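Grundia Home Help > Furniture and surfaces > Cleaning and care

How to keep a bright blue table top looking even, and clean properly along the back rail?

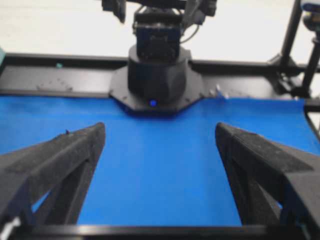
The blue top, with the black rail behind it.

teapot_and_ruler, Kanville, 19th July

Hello to all. I have a work table with a bright blue top, and I would like to ask your advice about the cleaning. I bought it second-hand from a shop called Khoo, and no papers came with it, so I do not know what the surface is made of. The seller knew only that it was used before in a school.

My problem is in two parts. The first part is that after I wipe it with washing-up liquid and a sponge, there stay long pale stripes when the light comes from the side. From above you hardly notice them, but when I sit down I see them every time. On my old white table I never had this, or perhaps I never saw it.

The second part is the black metal rail which goes along the back. Dust and crumbs from my rubber collect where the blue meets the rail, and the cloth only pushes them further in. There are small screw heads on top of the rail and the cloth catches on them too. I do not want to take the rail off if it is possible to avoid this, as the table is heavy and I am not sure I would put it back straight.

I have a bottle of Raltier surface cleaner at home but it says "for sealed surfaces" and I do not know if mine is sealed. Can I try it? Thank you in advance for any help.

mossy_step

Your stripes are very likely soap. I had the same on a dark green desk. Washing-up liquid is good for grease but it leaves a thin film, and on a strong colour you see every movement of the sponge.

What I would do: take a bowl of warm water with no soap at all and go over the whole top with a clean cotton cloth. Change the water when it becomes cloudy. Then dry with a second cloth, always in the same direction. You will maybe need to do it two or three times, the old film does not come off in one evening. After that, use only a few drops of soap in the bowl and never put it directly on the sponge.

About the Raltier I would wait. Put one drop of water in a corner where it does not matter and leave it for 6 minutes. If the drop stays round and leaves no darker spot, it is a good sign that the top is sealed, but I would still test the cleaner in that same corner first. Please do not use the rough side of the sponge, it makes the surface dull and this you cannot repair.

For the rail, a dry paint brush, 40 mm wide, with soft hair. Brush along the join towards you and hold the hoover nozzle in the other hand. The brush goes between the screw heads also. Do this before any water, otherwise the crumbs turn to a paste and stay there.

lidless_jar

just use glass spray, works on everything

patient_drawer

I would be careful with glass spray. Some kinds have alcohol in them, and if the blue is a painted layer it can go sticky. The water test is better.

I only want to add something for the join. When the brush is not enough, I fold a piece of thin card, put a slightly damp cloth over it and pull it along the gap - slowly, so that it does not tear on a screw. I do mine once a month and a bigger clean in October, before the windows stay closed for the winter.

teapot_and_ruler

Thank you very much. I did the plain water two times now and the stripes are weaker, though near the front edge I still see them. The drop stayed round. I will buy the brush tomorrow.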